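Section 4. Processor handling rules

I stick to these rules at Helmy, and Chandrasekhar Fernandes checks me on them.

1. Cut power to the tower before the arm moves in.
2. Make sure the load plate is fully up – I look twice.
3. Keep the processor flat and never let the fingers touch the pins. 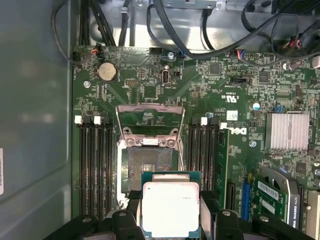
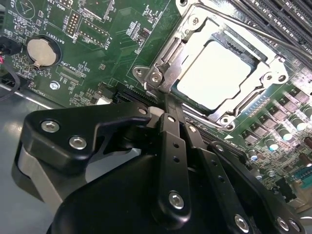
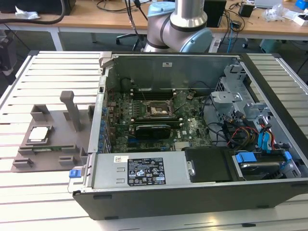 4. Lower at 20 percent speed, then open the gripper and back straight out.

Caution: stay clear of the table until the arm is parked!

Note: I log each run in Nevard, and after 100 runs I check the finger pads.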